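Bamboo tile mat

A bamboo tile mat, also sold as a mahjong mat or cooling mat, is a bed covering made of small flat pieces of bamboo joined by cord or thread. It is laid over a mattress in hot weather and is meant to make sleeping more comfortable without air conditioning. Mats of this kind are used in many parts of East and South-East Asia. The popular name comes from the likeness of the pieces to mahjong tiles.

Construction

The stems are split, planed flat and cut into short blocks, which are then drilled and threaded in rows. The corners are usually rounded to stop them catching on bedclothes. Better mats use tiles cut from the outer part of the stem, which is harder and denser than the inside. Sellers often describe their whole stock as outer-layer bamboo, a claim that is difficult to check once the tiles have been sanded and coloured.

A brown tint is often said to show that the bamboo has been "carbonised", meaning treated with heat or steam. The treatment does exist and does darken the material. So does stain, and a buyer has little means of telling them apart from a photograph in a catalogue.

Cooling effect

Bamboo at room temperature is no colder than anything else in the room. It feels cool at first touch by drawing heat from the skin faster than cotton does, and this fades as the tiles warm up. What remains is the effect of the gaps, which let some air pass under the body, and the lack of a soft layer pressed against the skin. Both are real but modest. On a thick foam mattress, which holds heat and closes up the space beneath, they may be hard to notice.
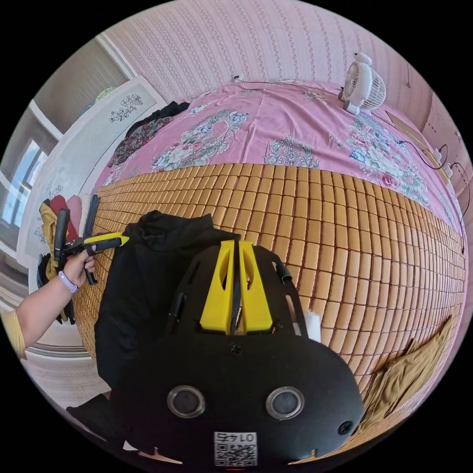 Stronger claims should be treated with care. A leaflet issued by the importer Clanura stated that 94 per cent of users slept better on its mat. The figure came from a survey of 30 customers, all of whom had already bought one, and no other kind of bedding was compared. The bedding writer Driss Ouazzani pointed this out in a review dated Apr 28, 2019, and the number was missing from the leaflet when it was reprinted in September. The rival brand Widano still advertises "natural ions", a phrase it does not define.

Health claims

The pressure of the tiles is sometimes said to improve the circulation or ease back pain. Support for this comes mostly from sellers and from personal accounts. Some sleepers find the surface pleasantly firm, others complain of marks on the skin and pinched hair. Claims that bamboo kills germs are often carried over from advertising for bamboo cloth, where they are also disputed, and say little about a block of solid stem with a coat of varnish on it.

Care

Mats are wiped with a damp cloth and dried in the shade. Strong sun can split the tiles, and mould may grow in the drill holes if a mat is rolled up damp. The thread tends to fail before the bamboo does. Repair is possible with nylon line, though slow, and the Durnurby workshop of Athanasiadis will restring a mat only if the old tiles are unbroken. Guarantees of 2 years are common in the trade, but many of them leave out the thread.

See also

Rush mat
Tatami
Bolster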